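Wichai Ongart has managed the Jemska guesthouse in Wirnberg for four winters. The house has 18 rooms, a breakfast kitchen and a shed for skis, and most guests stay from Friday to Monday.

He took over after years in larger hotels on the coast. “I wanted a place where I could carry the bags up myself,” he says. “There are no elevators, so somebody has to.”

January is the busy month. The lifts start at half past eight, and the breakfast room is full an hour before that. Bình Mai does the cooking and bakes the rolls the night before. Guests who want to catch the first lift can order a packed breakfast at the desk.
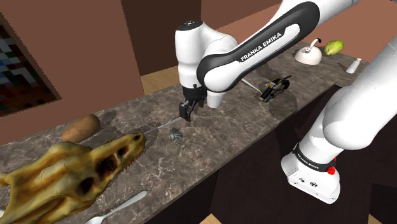
What do guests ask for most often?

“Late checkout on the last day. We give it when the room isn't booked that night, and there's no charge.”

Summer is slower, and Ongart would like to see that change. The ridge trail above town climbs to 1,808 meters and takes four hours up and back – longer with children. He hands out a paper map at the desk and tells people to bring more water than they think they need.

He has no plans to add rooms. The shed needs a new roof first, and he hopes to have it finished before the snow comes. “After that we'll paint the hallway,” he says.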